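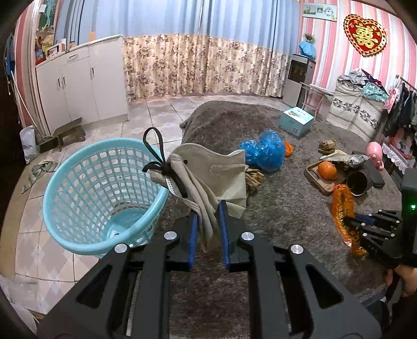 The Big Rug Sort (or, what I did with my long weekend)

Hello again from the tiled end of the house! I promised in the May newsletter that I'd finally deal with the stuff that migrates into our living room, and a few of you wrote back to ask if I'd done it yet. I had not. But the Tunville yard sale sign-up went out last week, and apparently a deadline is what I needed, so I spent two afternoons on it and I'm pretty pleased.

My method, if you can call it that, is to put everything on the rug. All of it, whatever it is. I used to sort straight out of the closet and I'd end up with a little heap by every door, and then I'd trip over the heaps for a week. The big gray shaggy rug is soft, it's right there, and once it's covered you really do have to deal with it before anybody can sit down. (The one drawback is that small things sink. I comb through it with my fingers at the end and I always come up with something.)

The laundry basket is the other half of the system. Ours is the light blue plastic kind with the holes all over, and it sits on the tile right at the edge of the rug, so I can toss things in without getting up. Whatever goes in the basket leaves the room. I don't decide where it's going until later, and that helps me so much, I can't tell you. Deciding is the tiring part!

Plastic bags were my first surprise. I had bright blue ones bundled up, and I've kept them, because the Primow Street food pantry takes them if they're clean. Call first, though, they changed their drop-off hours. The little khaki drawstring pouch is staying too. I love a drawstring pouch. I'm going to put the loose wooden pieces in it, since they have been living in a mixing bowl and I would like my bowl back.

The cutting board went back to the kitchen, along with the orange, and let me tell you that orange got around. It was on the board, it was on a phone case, I think it saw more of the rug than I did.
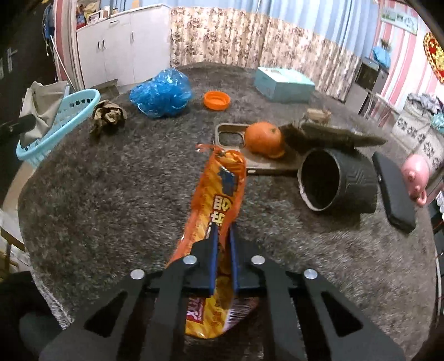
Snacks are the category I never plan for. I don't know how other households do it, but in ours a wrapper can turn up in any pile at all, in with the phone things, in with the toys, wherever. I've started keeping a paper sack next to me just for those, and it goes straight out to the bin when I stop for coffee.

Phone cases, oh boy. My rule now is that a case has to fit a phone somebody in this house is using, and you have to go get the phone and prove it. The brown one is waiting on its hearing.

Toys I leave for last. There's a shiny pink one that I was all set to put in the sale box, and then I was informed that it is a favorite, so back it goes.

If you want to bring your own sorted boxes, the sale is July 7, 2018, in the Mottram Hall parking lot, and tables are first come, first served. Brindine Thrift is sending a van at the end for anything unsold, but they can't take mattresses or car seats. To reserve a spot, call the hall and ask for extension 3728. Bring your own tablecloth and plenty of small change.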